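The rule book at Brultetti was 32 pages long when I inherited it, and I am sorry to say that I made it longer. It hung on a hook beside the bench, on a loop of string that had gone gray from people's hands, and on the cover somebody had written Bellivum Practice in a nice round schoolteacher's script. I never found out who. By then the handwriting was older than most of us.

I had come over from the Lennox plant, where the rules were painted on the walls and you stopped seeing them after a week or so. Brultetti was a smaller sort of place and took its book to heart. You read it aloud on your first morning, standing up, with your coffee going cold on the filing cabinet, and when you got to the end you signed the inside cover and were allowed to touch the start key.

My first job was folding. The cell was called Jarno, both arms together, as if they were one fellow, and Jarno was learning to fold a green sheet and leave it flat. I had raised children and folded a great many things in my life, so I thought I knew what there was to know. 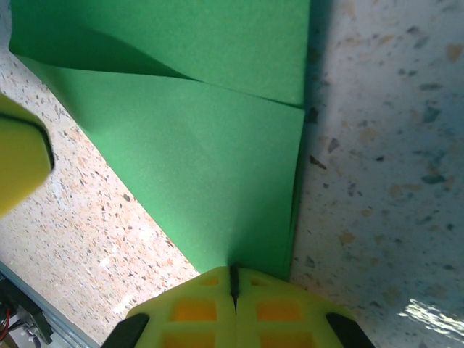

Rule 2 said: Let the fold finish before you have an opinion about it. I loved that rule and I broke it constantly. I would see a corner going astray and my hand would drift to the stop key all on its own, like a mother's arm flying out across the passenger seat. Then the log would show a stop with no cause, and I'd have to write one in, and there are only so many ways to write "I got nervous" before the person reading it starts to worry about you.

The rule I came to lean on was a plainer one, further in, past the pages about cable checks and lockout tags. It said that anyone at the bench could stop the cell, for any reason, and that the reason would be written down as given and not improved afterward. I have worked in places where it was improved afterward. You would write that you smelled something odd, and by March it would say operator error, and you would be the operator.

So I kept on writing mine down just as they came. Nervous. Nervous again. Didn't like the sound, couldn't say why. Thought of my sister. 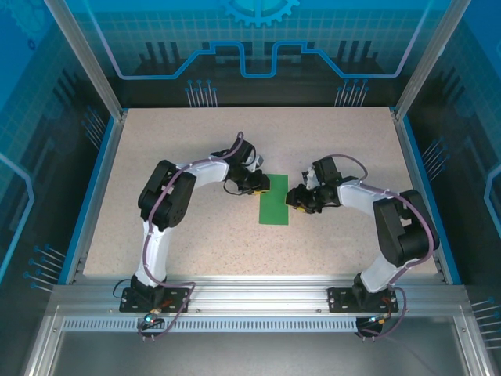 On Thursday, January 25, 2018, we passed cycle 3625, and I was asked to add a page of my own to the book, as everyone was who stayed long enough. I took it home and spoiled around two evenings on it at the kitchen table. I had wanted to say something fine about patience. I had a whole paragraph about dough that I was quite fond of, and I still have it in a drawer somewhere.

What I brought back in the end was short. Before you start, look at the rail, the grippers and the sheet, in that order, and look with your hands behind your back. If you are tired, say so and swap. If the new person stops the cell for nothing, thank them, and mean it — they are watching, and they will decide from your face whether to do it again.

They punched the holes and threaded it onto the string behind the others, and I signed at the bottom. Then I went back to the bench, put my hands behind my back, and had a look at the rail.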